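Sernen open day recordings: README
Search this dataset Search

Wrist-camera recordings of cup handling, made while visitors were in the room.
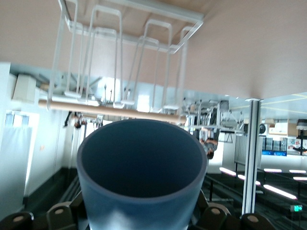

Written and looked after by Ottilie Fankhauser, with Chia-hao Tsai (recording) and Lina Azar (labels). Last tidied in December.

## Hello, and what you have downloaded

Thank you for taking an interest in our open day! We had such a good time at Sernen that it seemed a shame to leave the recordings sitting on a drive in Plistberg, so we have cleaned them up a little and put them here for anyone who would like them. The set holds 546 short episodes of a robot arm handling cups at a wire rack, all seen from the small camera at its wrist. Chia-hao ran the arm for most of the day and Precious Policarpio took over whenever he needed a sandwich or had been drawn into a long conversation by the door (which was often).

We kept the doors open from ten in the morning and let people wander through in groups of up to 70, which was rather more than we had bargained for. You will find visitors and our own people in the background of a good many episodes. Everyone was told at the entrance that the arm was recording, and signed a sheet to say they were happy with that.

## The task

Each episode is one go at handling one cup. Some are pick-ups, some are put-downs, and some are a bit of both, where whoever was driving changed their mind halfway through. In the picture near the top of this page the gripper has hold of a blue cup, with the white wire rack and a wooden dowel just beyond it. We chose cups for the day as everyone from a small child to a retired engineer can see at once what the arm is meant to be doing, and people did get wonderfully involved. Svend Østergaard gave the spoken introduction to every group, and by the afternoon he had to whisper it.

## Which way up?

Please read this part before you write to us! The wrist turns a great deal during the task, and the images are stored just as the camera delivered them. In many of them the room is upside down, with people standing on their heads and the ceiling lights towards the bottom. We talked for a long time about turning everything the right way up and decided against it, partly because the angle changes within an episode and partly because Lina had already labelled a large share of the set and would not have forgiven us. If your own work needs upright images, the wrist angle is in the log beside each episode, under `wrist_turn`.

## What is in the folders

- `episodes/` has one folder per episode, each with its images and a log of the arm's movements.
- `labels/` has Lina's start and end marks and a short plain-English note for each episode.
- `splits/` has two text files. We suggest 520 episodes for training and the remainder for checking, but do split it your own way if you prefer.
- `riter/` has the settings for Riter, our little playback tool. You don't need it to use the set.

## Things we know about

Bright parts of the picture can wash out to white, the rack especially, and the inside of a cup is often very dark. The wires of the rack may be a little blurred as well. We have left all of this alone.

Lina found 6 episodes in which the log starts late. They are still in the set and have `late` in their notes, and we would be grateful to hear about any others.

The notes were written by one person over several evenings, so the wording drifts. What is called "rim" early on becomes "lip" later, and both mean the same thing.

## Using it

You are welcome to use the recordings for teaching and research. If you publish something, please mention the Sernen open day and send us a copy, as we do enjoy reading them. We ask that you don't try to work out who the people in the background are, and if you were there yourself and would now like to be taken out, write to Ottilie and she will remove the episodes concerned.

Our thanks go to Boutros for lending us the hall next door for the tea and coats, and to every visitor who waited so patiently for a turn at the controls.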